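Saltunstead Suture Pad Recording Kit

Home > Training Data Equipment > Bench Kits > Suturing

In stock. Ships flat. Page revised Apr 22, 2019

We sell this kit, so read the next few paragraphs with that in mind. We have also returned a lot of other people's kits, and most of them promised that a few afternoons of recorded knots would give you a robot that ties knots. We have not seen that happen. What you get from Saltunstead is a decent way to record an operator suturing a synthetic pad through two robot arms, over and over, with the camera views saved together. Whether a learning system makes anything useful out of it is between you and your model.

What's in the box

Synthetic tissue pads, pale, matte finish: 60
Pad clamp and base plate
Fixed camera with arm
Wrist camera with mount
Drestavano recording software, one bench license
Printed labeling guide

Instruments, arms, needles and thread are not included. Check the fit list before you order. If your arm isn't on it, the wrist mount will not fit, whatever the forum says.

Two views of a stitch

The fixed camera gets most of the incision and both instruments. The wrist camera gets very close, and parts of what it sees will be soft. Some buyers call that a defect. We call it a close camera, and if you need every inch of the view sharp you should buy something else.
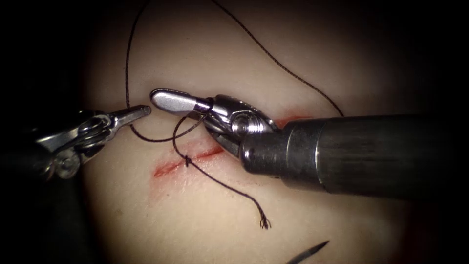
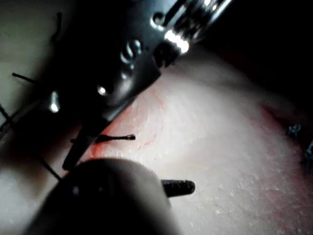 Suturing on a synthetic tissue pad. First picture: fixed camera, thread wrapped behind the instrument tip. Second picture: wrist camera, black thread ends near the jaw.

Dark thread shows up well on a pale pad. It shows up badly against a dark instrument, and no setting in Drestavano fixes that. Plan on labeling those stretches by hand.

What an episode costs you

Our own bench set is 132 episodes, one stitch each. We threw out 62 of them on review: dropped needles, late starts, an operator who paused to think. The older Pisharody kit comes with advice to keep everything and let the model sort it out. We tried that and didn't like the results, but we ran one comparison on one bench, so weigh it accordingly.

Keep the failed throws in a separate folder. They may be worth something later. Label each throw when it is pulled down, and don't trust the automatic split, which takes any long stop for a finished knot.

Pads stain and pads wear. Swap them before the old holes start guiding the needle, or you'll be teaching the system to find old holes.

What it will not do

It does not measure thread tension.
It does not grade the stitch.
It does not make a practice pad behave like skin. Please don't write in your grant that it does.

Options

Pad refill, pack of 100
Fastley foot switch, for marking the start and end of an episode. The keyboard works too.
Second bench license

Returns

Unopened pads and undamaged cameras can come back. Opened software licenses can't. The revised clamp is due in May, and orders placed before then ship with the current one, which holds fine if you tighten it again after the first hour.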